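The box on the bed gets packed, emptied and packed again, and each pass is a lesson for a machine that isn't in the room. Dwight Lapointe works for Tivotent, a small firm that collects demonstrations of household chores. He holds a gripper in each hand and does the job with those jaws instead of his fingers.

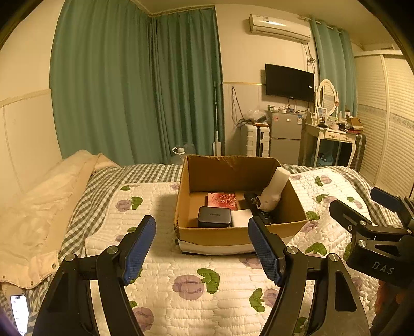 Lapointe learned to slow down in his first week. A person grabs a bottle without thinking, but two flat jaws have to meet it square or it tips. He now plans the approach before he closes – remote control along its narrow side, anything tall from above.

The firm recorded 2,590 passes in October and kept 1,989 of them. The rest were dropped, mostly for fumbles at the very start. Bedrooms are harder than workbenches, he says, as a mattress gives when you push on it.
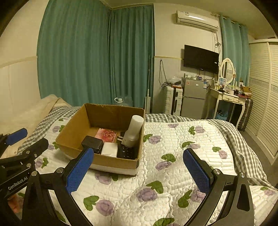 Why not drive a real robot by remote control instead?

Tivotent does that too, with an arm it calls Wavo, but the work is slower and the arm has to be hauled to each home. An operator on Wavo gets through far fewer passes in a day – and most people's bedrooms have no space for it.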